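Looking after a wooden worktop (and the drawer of odds and ends next to it)

I get asked about oiling worktops more than anything else on this page, so I've finally gathered up all the bits I've scribbled in replies over the years. We've had solid wood in the kitchen for 13 years and a second slab of it in the workshop for nearly as long, and between them they've had curry, candle wax, bike grease and a leaking teapot.

First thing — find out what's on the wood before you put anything else on it. Drip a bit of water on and go and put the kettle on. If it's still sitting there in a bead when you come back, you've got a decent finish and can leave well alone. If it has soaked in and left a dark patch, the wood is thirsty.

For oiling, do the boring part properly. Clear everything off, wipe down with a barely damp cloth, dry it and leave it overnight. Then a light sand along the grain with fine paper, never across it, or you'll be looking at the scratches every breakfast time until you do it again (ask me how I know!). Hoover up the dust and go over it with a clean rag. 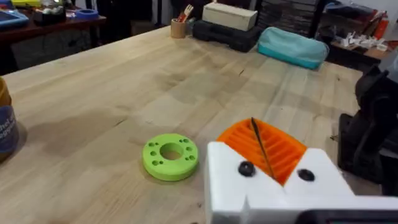

Two thin coats beat one thick one every time. I pour a puddle the size of a jam jar lid, work it in with an old T-shirt and wipe off everything that's left after a quarter of an hour. Too much oil goes tacky and then you've got a worktop that grabs at the newspaper. I use the Clelley worktop oil, the one that smells faintly of oranges, but my neighbour Bushra Swati swears by the Bhuiyan stuff and her kitchen looks lovely, so take your pick.

Do please be careful with the rags afterwards. Oily cloths screwed up in a bin can heat up all by themselves and catch fire. Open them out flat outdoors until they've gone stiff, then throw them away.

Now, stains. Black rings from tins or a wet iron pan are the ones everybody writes in about. Lemon juice and a bit of salt, rubbed gently and left for ten minutes, will shift a fresh one. Older rings need sanding. Tea comes out with a paste of bicarb and water. Turmeric I've never beaten, although sunlight fades it — ours had all but gone by the end of one summer. Wax should be left to go hard, then lifted with an old plastic card, and whatever's left in the grain will come up through brown paper with a warm iron over it.
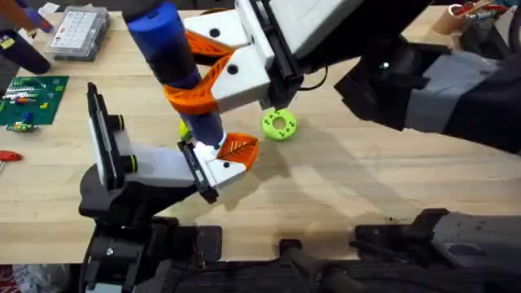

Dents are easier than you'd think, as long as the wood fibres are squashed and haven't been cut. Lay a damp cloth over the dent and touch it with the tip of a hot iron for a few seconds at a time. The wood swells back up. Let it dry right out, sand it lightly and oil that patch again. It won't work on a knife cut, so for those I sand if they're shallow and learn to live with them if they're deep.

Keep an eye on the bit around the sink too, as that's where wood goes first. Ours gets an extra wipe of oil in November when the heating's been on a while and again in spring. Same goes for the end near the oven.
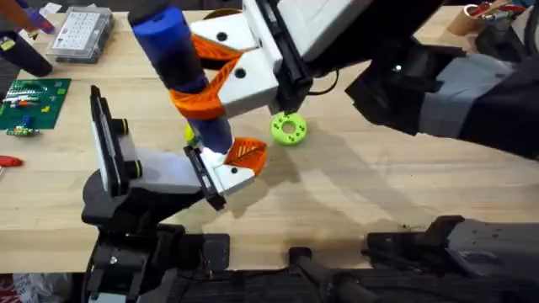 The workshop slab gets treated much more roughly and I only oil it twice a year. What I do insist on is keeping small things from rolling off it, and round things are the worst. Anything shaped like that smooth blue cylinder will be over the edge the moment you turn your back, so I've got a Skuvard cutlery tray along the back and all the tubes and marker pens live in there on their sides. A strip of rubber shelf liner does the job too, if you haven't got a tray to spare. Lift it now and then, though, as grit gets underneath and scratches.

One last bit on glue. If you drip wood glue, leave it until it's like cheese and then peel it away with a plastic scraper. Wiping it while it's runny pushes it into the grain and you get a pale blotch that oil won't touch. The cheap Zudside scrapers are fine for this and you can sharpen up the edge on a bit of sandpaper.

Next time I'll do chopping boards, including what to do with one that's warped.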